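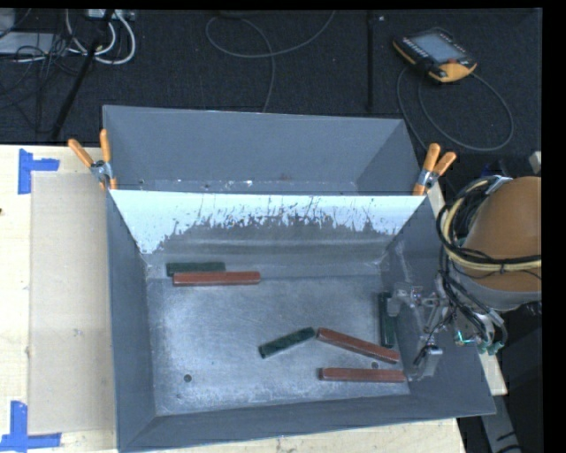
Cuba metálica cinzenta sobre a bancada, com a divisória branca já bastante gasta na parte de baixo.

Lista de verificação da oficina Latport, sala de bancadas
Revista em 11 de agosto de 2022

Antes de começar, um pedido de amiga: façam a volta com calma, de preferência com um café já tomado, e escrevam os comentários por extenso, que as cruzinhas sozinhas contam pouco a quem vem a seguir.

1. Saídas e corredores
Porta do pátio abre sem esforço: Sim
Passagem livre de caixas: Não
Comentário: as caixas da Pirness voltaram a ficar encostadas à porta. Já foram para o armazém, mas peço que as entregas passem a entrar pelo outro lado.

2. Extintores
Lacre e manómetro: Sim
Sinalização visível: Sim
Comentário: o do fundo estava tapado por um casaco. Arranjámos um cabide!

3. Eletricidade
Extensões sem emendas: Sim
Quadro fechado: Sim
Comentário: a extensão de 30 metros deve ser toda desenrolada antes de ligar o aspirador.

4. Bancadas e recipientes
Superfícies sem arestas soltas: A rever
Comentário: passem a mão com luva, nunca sem ela, sobretudo onde a tinta estiver a lascar.

5. Estantes
Carga máxima de 200 kg por prateleira afixada: Sim
Comentário: a etiqueta da estante 148 está quase ilegível e já pedi outra à Chiriac.

6. Primeiros socorros
Caixa completa: Não
Comentário: faltam compressas e o soro está a acabar. Encomenda feita à Umus, com 100 pares de luvas.

Próxima volta: ainda em agosto, depois da limpeza geral.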